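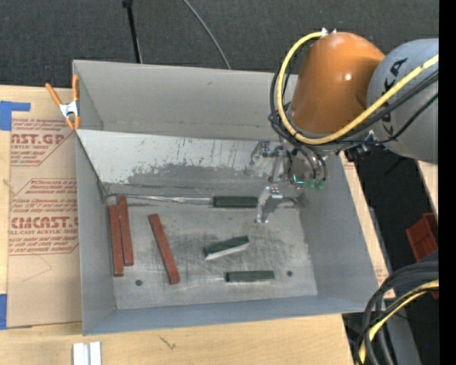 Three winters I have now kept my small vegetable garden behind the house in Hakala, and I am still learning how to write about it in English. My wife says I should write in Finnish and let the computer translate, but then I would not practice anything.

This time I want to tell about storing carrots. In our village everybody has an opinion on this. My neighbor Jouko Mustonen keeps his in damp sand, in the cellar, the same way his father did. The lady at the Trosunen garden shop told me to leave them in the ground under straw and dig them when I need them. I tried both ways, and I will try to be fair.

The first winter I left them in the ground. It was a good idea until January, when the soil became so hard that I bent my fork. I got the rest of the carrots in April. They were sweet, I must say, but the voles had been there before me and they had eaten the best ones from below. From above the row looked perfect.

The second winter I bought sand. I did not know that sand can be too wet. I poured in a full can of water, and by the end of February the lower layer was soft and had a smell that I do not know the English word for. Jouko looked at it for a long time and said only that his father used less water.

Last fall I did it more slowly. I cut the tops off close to the root, I did not wash anything, and I left the carrots one night in the shed to dry. The sand I mixed with my hands until it held together when I pressed it, but no water came out. Then one layer of sand, one layer of carrots, and the carrots must not touch each other. I put away 97 of them — I wrote the number on the lid, so that I could see how many survive.

In the middle of March I had thrown away only two. The cellar stayed cold the whole time, and I kept the apples in the other room, as I read that apples make carrots bitter. I have not tested if it is true.

The variety was Julteren, which is a little short and thick but easy to pull from our clay. This year I will sow also a row of something longer, if I can loosen the soil deep enough. Jouko thinks I can not. We will see in July.

Next time I will write about the beets, which went much worse.

Search this blog
Enter keyword
Go

Recent posts
Why my onions never dry
A bus trip to Staline and back
Repairing the cellar door, part 2
Words for snow that I miss in English

Contact me | © All texts by the author | Back to top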